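Kartha Home and Bench list: archive
Sun 12 September
Posted by a list member
3 min read

Subject: Re: Refinishing a pale table, oil or water-based?

On the list, an earlier message said:

> We have a blond wood table that has gone dull where everyone eats.
> I have sanded a test patch underneath with 400 grit and it looks
> fine, but I don't know whether to go back with oil or use a clear
> water-based coat. I'd like to keep the colour as light as I can. My
> last oiled table went quite orange within a couple of years. Does
> satin show every mark? We have a big window at one end of the room.

I went through this in April with ours, so I can tell you what I did and what I'd change.

If keeping it light is the main thing, use the water-based coat. I tried oil on one offcut and clear satin on another and left them both on the laundry windowsill for 14 weeks. The oiled one had yellowed enough that my neighbour picked it from across the room. The other had warmed up a little.

I used Duria clear satin, three coats, with a light rub between the first and second. The tin said two coats was enough for indoor furniture. After two, the end near the stove still felt rough when I ran my hand over it, so I did the third. Let each coat dry overnight even if the label says a few hours, particularly if your shed is cold.

400 grit is finer than I would go on bare timber. I stopped at 240 and kept the 400 for between coats. Sand along the grain as well as you can. Ours doesn't run straight, it loops about on one side, and I followed the general direction of the boards and didn't try to chase every curve. I can't find any scratches from it.

On satin and windows: you will get glare. Ours has a wide pale patch where the light comes off it, and the grain is hard to make out there. Away from the patch the lines show up well.
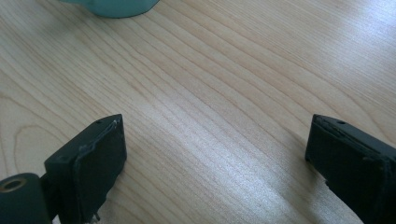
The tabletop in satin, swirls on the left and glare across the middle and lower right.

Gloss would be worse for you. Matt would cut the reflection, but I had a matt finish on a desk and it went shiny wherever my forearms rested. I'd put up with the glare. A blind would probably do more than changing the finish.

As for marks, fingerprints haven't bothered me. Crumbs and dried water spots show when the light is low, and a damp cloth fixes both. We use mats for hot dishes and put cups straight down on the timber. I left it a fortnight before putting anything heavy on it.

Costs, as you'll probably ask: the Duria was $397 for the large tin, far more than one table needs. With paper, a decent brush and a new respirator I spent $557 all up. I still have over half the tin and plan to use it on the bookshelves. If you only have the table to do, buy the small one.

I haven't used the Classka hardwax that was mentioned in the other thread, so I can't compare them. If you do a test board with it, please post how the colour looks after a few months.

What timber is yours, do you know? If it's a veneer, go very easy with the sander near the edges.

Recent on this list
Groltau drop-leaf hinges, where to get spares
Classka hardwax on a kitchen bench
Storing half-used tins over winter
Re: Wobbly legs on an uneven floor
Water rings on an oiled sideboard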